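Soft Toys and Small Figures: Making and Selling
Handout 4: from sketch to first batch

Read before the workshop in March. Bring your own sketch, one page, no color needed yet.

1. Where we left off

Last time: what makes a character work as an object. Silhouette first. If the outline reads at arm's length the toy has a chance. Faces come second, texture third. Most of you went straight to texture (fur, everybody wants fur). Put it away for now.

Recap of terms
Plush: sewn, stuffed, fabric skin.
Art toy: small run, sold to adults mostly, price set by the maker.
Blank: an undecorated form other artists paint or sew over.
Run: how many you make before you stop. Say the number in public and stick to it.

2. Pattern drafting, quick version

Start with a ball of clay or scrunched newspaper, wrapped in masking tape. Draw seam lines right on the tape. Cut along them, flatten the pieces, trace. Add seam allowance. Forgetting the allowance is the number one reason first prototypes come out skinny.

Darts: where a flat piece has to go around a corner. Head tops, heels, bellies.
Gusset: the strip between two side panels. Gives width. Under-chin gussets are fiddly, leave them for later projects.
Mark every piece: name, grain or nap direction, cut 1 or cut 2. Mirror the second one. Yes you will forget. Write MIRROR on it.

Nap runs down the body, away from the nose. On the ears you can cheat.

3. Prototype rounds

Plan on 3 rounds minimum.
Round one, cheap cotton or old bedsheet. Shape only.
Round two, real fabric, no face. Check stretch, fleece grows a lot when stuffed and the neck goes floppy.
Round three, everything on. Eyes, tags, embroidery. Keep this one, it's your reference sample and you don't sell it.

Keep notes between rounds on paper, pinned to the prototype itself. Date, what changed, what to change next. Loose notes go missing. 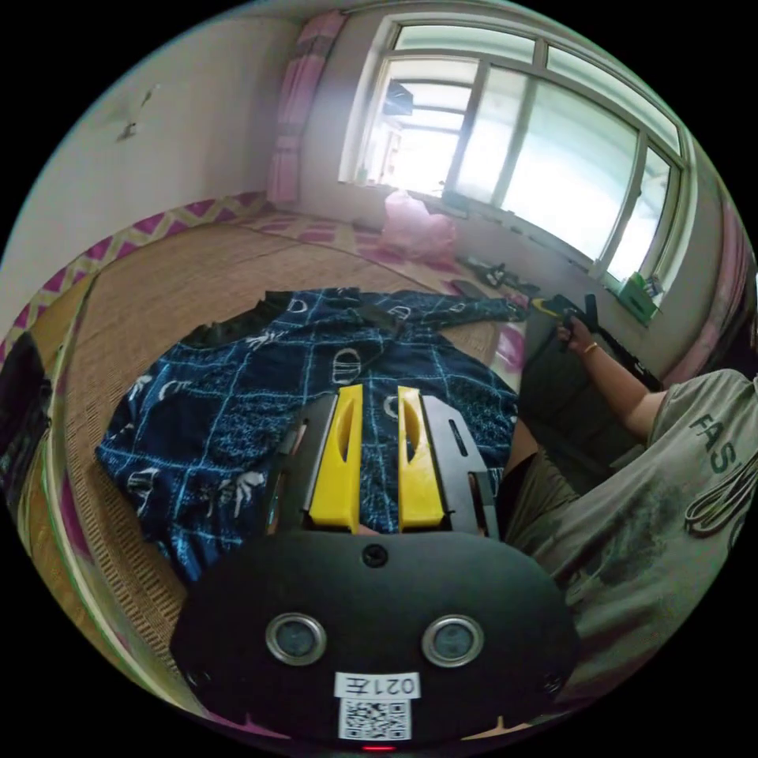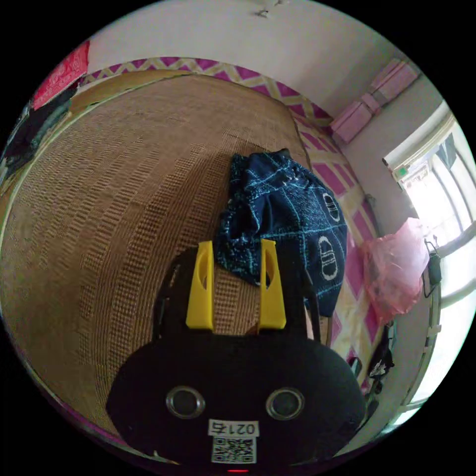
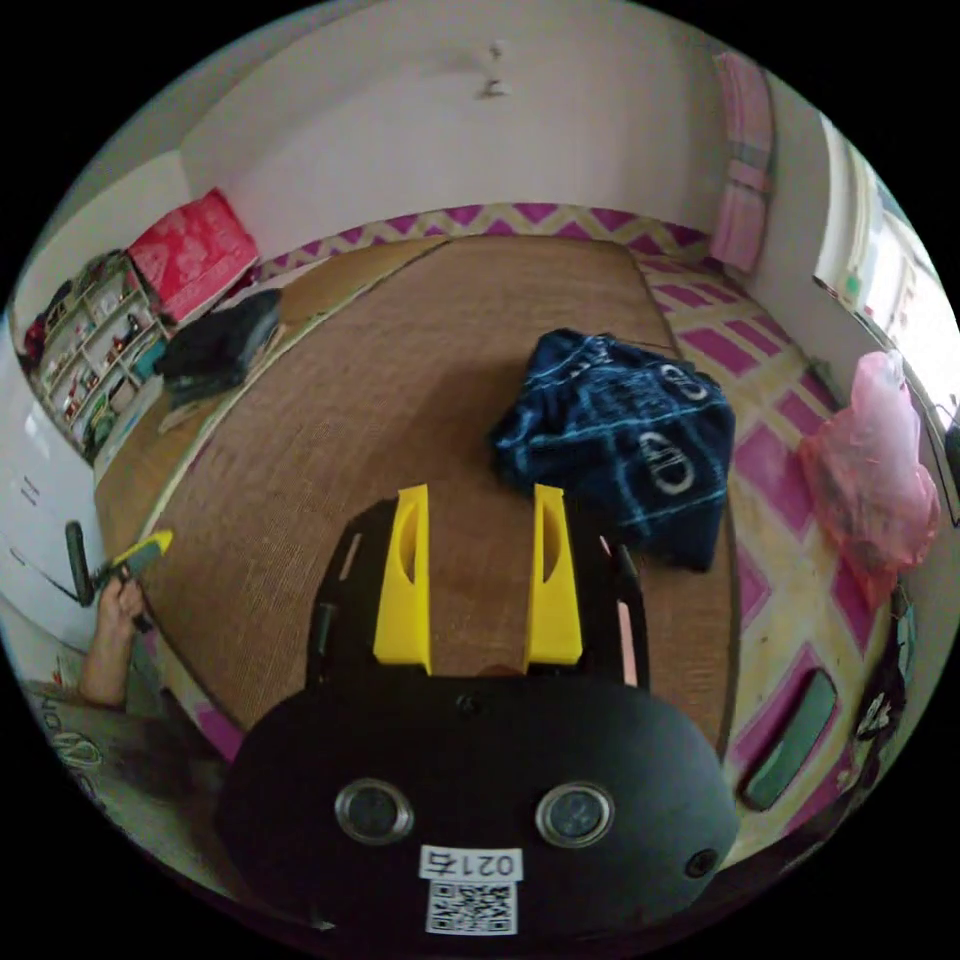
Stuffing: small handfulls, far ends first (paws, snout), then the middle. Use a chopstick, blunt end. Overstuff the neck a little, it settles.

Closing: ladder stitch, doubled thread, pull snug every few stitches. Hide the tail by running the needle through the body and out somewhere else, then snip.

4. Case: the Fornunlow series

Small plush line, sewn by hand, first run of 40. Good case becuase the mistakes are on record. Points to discuss:

- Announced before round three was done. Ears changed afterward, buyers noticed.
- Fabric bought for the prototypes only. Dye lot didn't match when they went back for more. Two shades of gray in one run. They sold the odd ones as a variant, which went fine, but that was luck.
- Nearly half sold on the first morning at the Etley toy fair. The rest took until summer. So: don't price the second run off the first morning.

Question for the group: would you have held back stock for the web shop? How much? Come with a reason.

5. Pricing

Materials + labor + share of table fee + packaging. Then look at it. If labor comes out at an insulting number either raise the price or simplify the pattern. Fewer pieces is the usual fix. Count your pattern pieces before you count anything else.

Shops: expect to be asked for wholesale, often half of retail. Work out NOW if you could survive that. Mac Suibhne (the gallery shop, not the cafe next door) takes consignment instead, you get paid when it sells. Slower, less risk to them, more to you. Get the list of what you left there signed.

6. Safety, short but not optional

If a child could end up with it, treat it as a child's toy. Embroidered eyes for the under 3 group, no buttons, no beads, no wire. Tug test every seam. Look up the labeling rules where you sell, they differ, and "for adult collectors" on the tag doesn't get you out of everything.

7. For next time

- finished tape pattern, traced and labeled
- round one prototype, stuffed, ugly is fine
- fabric swatches x 2, with the shop and the dye lot written on the back
- read the Vollport interview in the reader, skip the part on vinyl casting, we do that after the break

Machines are free from 3 pm. Bring your own needles, size 14 for the thick stuff. Please re-thread the overlocker if you change the cones.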